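Home Talks Speakers Archive Contact
2 min read

Notes, Lusosley talk, Hưng Đào (slow down!!)

Open with the folding table. Everyone in a linen room has done it. Hands up who has, wait for the laugh.

Who we are: Stodier, rental linen and wiping cloths. 14 people on the folding side. 672 cloths in a shift, that was the figure before any arms. Don't read out the rest of the spreadsheet.

What people were scared of: hours. Say it plain. Rocío asked in the first meeting, "so which of us goes." Good question, took us too long to answer. Answer was no one, in writing, signed by Veronika Auer. Should of been day one.

What changed:
- less folding, more checking. Some like it, some dont
- Vesela now trains the arms, got a pay step for it. Took 2 tries to get HR to agree
- breaks. You used to talk across the table. Now people stand at separate cells. Quieter. I did not see that coming
- wrists better, necks worse (looking down at screens)

Cloth is hard. Pause on these, let them look.

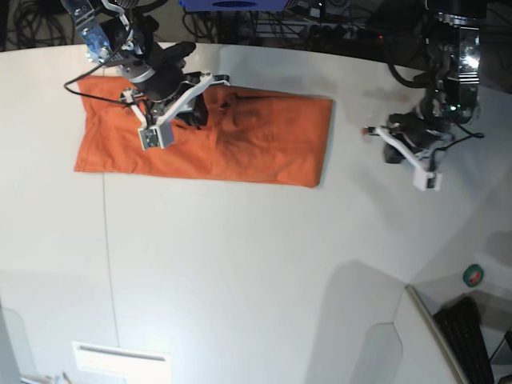
Orange cloth, white table.

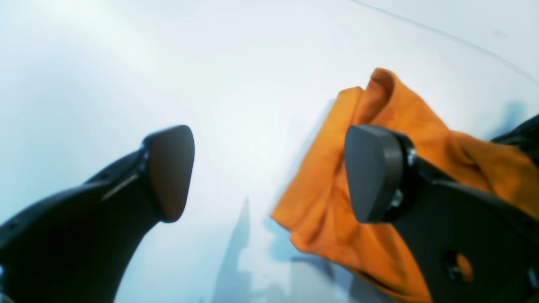

Thắng's point, use it: the people who folded for years know what a bad corner feels like. Ask them first, pay them for teh asking. We asked the vendor first. Wrong order.

If short on time skip Idar site, go to the rota change.

Questions. Someone will ask about payback, send them to Veronika. Leave the floor plan up while they talk.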